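Old office PCs get second life at Watgate

Watgate's repair room is open again, and the desktops are piling up. 30 machines in so far, most of them from the Kornik offices, which cleared out a whole floor in March. Target is 140 by the end of summer.

Yae Honda is running the bench this time. Lids off first, then dust, then a look at the cables. Drives get wiped before anything else is tested. No exceptions, she says, even if the owner swears there's nothing on it.

"People think the whole thing is dead when it's one bad cable," Honda said. "Or the power supply. We try the cheap stuff first." 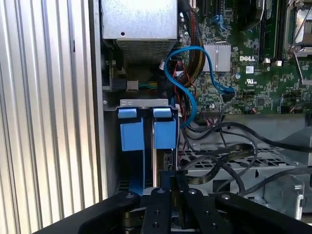
Inside a desktop with a Dell motherboard. The blue loop is a SATA cable.

Machines that pass go to the Matsuda reading program, for homework use mostly. Ones that don't get stripped for parts. Power supplies, memory, drive brackets, fans, anything with life left in it goes on the shelf. Screws too. They are always short of screws.

Bare metal and dead boards are picked up by Tevusow, who take them at no charge as long as the batterys are out first.

Help is wanted, evenings mainly. No experience needed but you should be OK with small screwdrivers. Sessions start at 6 and wrap up at 9, side door, ring the bell twice. Kids welcome with an adult.

Drop-offs same hours. Desktops and keyboards yes, laptops yes if the charger comes with it. No printers please, and no tube monitors, there is no room for them. Put a note on the case saying what went wrong, if you know. Even "wont turn on" helps.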